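ok bean thread. people keep asking in replies so I'm putting it all in one place and then I'm going to bed

background: our street does a dinner every summer, end of the block, tables in the road. I do the beans. have done the beans for 4 years. this year 56 people signed up which is the most ever

first thing. dried, not canned. I don't care what you do on a Tuesday, I use canned on a Tuesday. but for a crowd canned costs too much and they go to mush when you reheat them in a deep pan

buy them somewhere that sells a lot of beans. I get mine at Grindden, the one on Flomenach with the terrible parking lot. Old beans never soften. you can simmer them till Christmas

(the bags by the door at Grindden are the old ones. go to the back aisle)

Soak or no soak. I soak. overnight, cold water, a lot more water than you think, they drink it all and then the top ones sit there dry looking at you

salt the soaking water!! my mother told me salt makes them tough and I believed that till I was past thirty. a good spoonful per pound. they come out creamy and the skins don't split as bad

it's July so if your kitchen's hot soak them in the fridge. I lost a whole batch in May, we had that weird warm week, came down in the morning and they were foaming. smelled like feet

no fridge room? cooler with ice packs. done it

drain, rinse, new water. couple inches over the beans. onion cut in half, garlic with the top sliced off, bay leaf, a long pour of olive oil. More oil than that

bring to a real boil and leave it there ten minutes. If they're kidney beans this is not optional, undercooked kidneys will make people properly sick. Don't do them in a slow cooker from raw either

then turn it way down. lid half on. you want a bubble every now and then. hard boiling is how you get soup with skins in it

acid goes in at the END. tomatoes, vinegar, lime, all of it. I put tomatoes in at the start my first year and served gravel. Kirsten Oddsson still brings it up

how long: depends. sorry. pintos I start checking after an hour. big white ones can be two and a half. eat five of them, from different parts of the pot. if all five are soft you're done. if one's chalky keep going

let them cool IN the liquid. do not drain. please. the liquid is the whole point

but also don't leave a giant pot on the counter all night to cool, it stays warm in the middle for hours. split it into shallow stuff, get it in the fridge, liquid and all

someone asked about baking soda. yes if your water is hard, a pinch, like a actual pinch. too much and it tastes like soap

someone else asked about the seasoning. fine. day of: fry onions till brown, lots of cumin, the smoked paprika, a spoon of tomato paste, then a ladle of beans mashed into that, then everything else on top. That's what makes it thick

hot sauce on the side not in the pot. little kids. I put out a bottle of Javier and it's always empty by the time I sit down

oh and no ham in the main pot. I make one with and one without, and the one without goes first every single time, the meat people eat it too. make the without one bigger

label them. masking tape on the lid AND a different spoon. the spoons migrate

amounts since you all want amounts. beans as a side, a pound dried feeds 8 or so if there's other food. there's always other food. Maeve Coughlan makes enough potato salad for a navy

leftovers freeze great. flat in bags, with liquid. I had bags from last summer till february

reheating: low, stir from the bottom, have a kettle going so you can thin it. they set up like cement once they're cold, don't panic, it loosens

they will stick if you walk off. I walked off last year to help with the tables and scorched one. DON'T scrape the bottom, just pour the top part into a clean pot and say nothing. Couldn't taste it

serve in something wide. a deep pot looks nice but the person at the end of the line is fishing around up to the elbow

what to have next to it: chopped raw onion, cilantro, lime wedges, crumbly cheese, a bowl of chips. the chips are for people who say they don't like beans

dinner's outside 1355 if you're on our street and haven't signed up, sheet is on the Wickramasinghe's porch. bring a chair and your own fork

things we're short on: ice, lemonade, anything green. we have 17 desserts. we do not need a dessert

edit, since I got asked three times: no I don't use a pressure cooker. nothing against it. I can't see in it and I like to poke at them

edit again, black beans don't need the long soak, couple hours is plenty, and save that liquid for rice, it goes purple and the kids love it

ok that's everythign. night
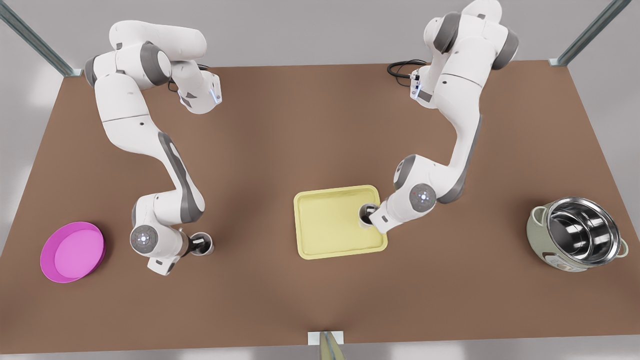

Last edited: Saturday, July 10, 2021

green pot, yellow tray, magenta plate. beans, chips, onion & lime in that order if it was up to me. ok really going to bed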